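January 2020

Back from Ranonthorpe with a cold, a blister and a library book I never opened, so I'm writing this in bed with the hot water bottle on my feet. The cat has taken the other half of the duvet and won't be argued with.

I've decided this is the year I walk the whole of the old drovers' way. There, it's written down now, so I have to do it. I've been saying it since I was at college and every year something turns up (the knee, the roof, Mum's move) and I end up doing the same flat bit by the canal and calling it training. Not this time! June, if I can get the days off, because the evenings go on for ever and the campsite by the ford opens its shower block.

I rang Oğuzhan Yaman last night to see if he'd come along for the first half. He went quiet for a bit and I could hear him stirring something, and then he said, "How much of it is uphill?" I told him the total climb was 3143 feet. He said that sounded like a lot of feet. I said it was spread out very kindly over several days, which may be a bit of a stretch, as most of it comes in one nasty lump after the reservoir. Anyway he's in, on condition that he gets to be in charge of food. Fine by me. I still remember the lentils I made on our last trip and so, I'm afraid, does he.

So this weekend was meant to be a proper practice. Up past the church, over the tops, down the other side and back by the lane. It started well enough. There was frost on the gate and you could see right across to the mast, and I had the whole hill to myself apart from sheep and one very cheerful man with a terrier who told me the path was "a bit soft" further on. A bit soft! I went in over my left boot before I'd even finished my toffee. After that I squelched, and somewhere around the second stile the heel began to rub, and by the time I got down to the lane I was walking like a pantomime horse.

The tea room was shut for the winter, of course. I sat on the wall outside and ate my cheese roll with my gloves on and felt sorry for myself for a good ten minutes, and then the sun came out over the quarry and I forgave the lot of it. I do love it up there, even with a wet foot.

Today has been all lists. I've got the big map out on the floor and I've been sorting kit into keep, mend and give away, which is a job I enjoy far more than the walking if I'm truthful. The keep pile is enormous. I can't seem to part with anything. The old stove is staying even though the legs wobble, and so is the blue fleece with the melted cuff.

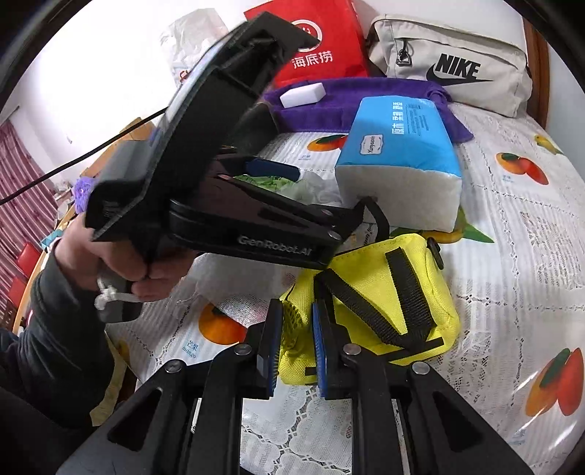 The yellow bag, black straps and all. Keep pile.

What I do need is boots. The old ones have let in water at both toes since the autumn and no amount of wax is going to save them. I tried on a pair in town before Christmas and they were like slippers, really lovely, but the price made me put them straight back in the box. I've been visiting them in my head ever since. My sister says I should think of it as the cost per mile and then it's practically nothing. She says that about handbags as well.

And I need to get fitter, there's no way round it. I'm going to do the hill behind the school 5 times a week before work, starting when this cold clears off. It's dark then, and horrible, and there's that dog at the bottom house that throws itself at the fence, but I know what I'm like. If I leave it till the evening I'll be home with my slippers on and a plate of toast.

Other news, such as it is. The boiler has been making the noise again. Mum has finally hung her curtains and says they're too long, and would I come and pin them, so that's next weekend gone. I finished the green sock and now can't face starting its twin. Someone has left a bag of leeks on my step with no note, and I've made soup, so whoever it was, thank you.

I still have to write to the campsite, and find out if the bus runs as far as the ford in summer or if we have to get off at the crossroads and walk the last bit. Oğuzhan has already sent me a menu. There's a crumble on it. I have no idea how he thinks he's going to make a crumble on a stove with wobbly legs, but I'm not going to be the one to stop him.

Nose is streaming. Lights out.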